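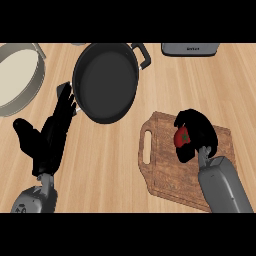 Sim, kitchen table layout. Right hand has the tomato over the board, left hand is down by the frying pan handle.

October 23, 2018

Spent the evening on the sim again and I'm still not convinced it's telling us much about the real arms. Ghizlane Slaoui's view (she built the table layout, so she's biased) is that if we can script both hands in there first, we save wear on the hardware. Fine. But the hardware is bolted to a bench in a shed at Lastham with a concrete floor that isn't level, and the sim table is perfect.

Grip on the tomato: I don't trust it. Rigid sphere, as far as I can tell from the object file, with a friction value somebody picked because it worked. A rigid tomato can't be squashed. Ours can, and I've had the bucket out to prove it. Closing the fingers until the contact flag trips is fine in there and juice down the wrist out here. Want a force cap before anybody runs this on the bench.

Left hand: the handle is the part I'd bet against. From this viewpoint the fingers hide part of it, so I couldn't say whether we had contact or were just close. Need to log contacts per finger and stop judging it by eye. Also want a second view from the side.

Servo supplies: the two Ernitz units arrived. Label says 18 A. We'll see. The last lot sagged as soon as both wrists moved together and the seller told us it was our wiring. (It was partly our wiring.) Recrimped the left shoulder plug anyway and put a ferrule on the ground, which had three strands holding it.

Nasr board -- firmware still drops the odd packet at the higher baud rate. Ran 2000 cycles of open/close on the spare hand, 2 stalls, both on the thumb. Ghizlane calls that good. I'd call it a thumb that will stall in front of visitors. Pulled the cover and the tendon is rubbing on the inside of the guide. Filed the edge, bit of grease, will rerun.

Colour of the real board is nothing like the one in the sim, for what it's worth. Ours is a pale offcut. If the vision side is leaning on that contrast we should find out now, before the Tultholm open day in December.

To do
- force cap on both grippers, sim and bench
- per-finger contact log
- weigh a real tomato, and a real pan with something in it
- shim the bench legs (still)
- ask Ghizlane where the friction number came from
- return the borrowed crimper

Left the spare hand on the charger shelf with the cover off. Please don't put the cover back on, the grease needs wiping first.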